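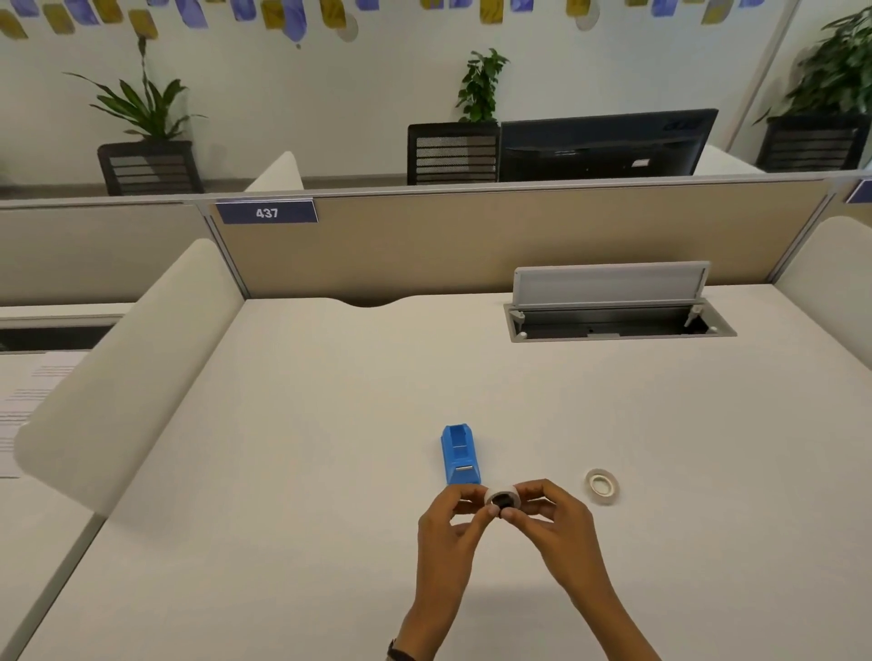

Tape roll and blue desk dispenser at a workstation, Clirham office.

Workstation Supplies: Gallery

The Office Services team at Provholm maintains 238 workstations across the Clirham and Coman offices. Each is furnished with a white desk, a fabric partition and a basic set of supplies, including a tape dispenser. The revised supply guidelines take effect on 24th March.

Staff are asked to replace their own tape. Refill rolls are kept in the supply cabinet on each floor and may be taken without a request form. Orders of 30 rolls or more, such as those for mailings, should be sent to Office Services in advance.

Before fitting a new roll, please check that it is the correct width and that its core suits the dispenser. The roll should turn freely once seated. Draw the loose end forward over the cutter and press it down lightly, keeping fingers clear of the teeth. Narrow rolls and paper tape should be stored in the drawer when not in use.

The cable compartment at the rear of each desk is intended for power and data leads only. Tape, clips and other small items should not be kept in it.

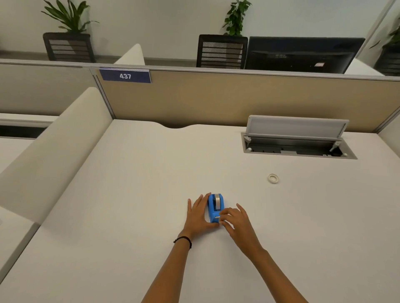 Hauke Stüber wrote to us that the refills stocked at Coman since June have been too wide for the older dispensers, and asked whether both sizes could be kept on every floor. Both sizes have now been ordered, and the shelves will be labeled accordingly.

Further comments on desk supplies may be addressed to Roscoe Crenshaw, Office Services, Clirham. Dispensers with a damaged cutter should be returned to the supply cabinet with a note of the desk number.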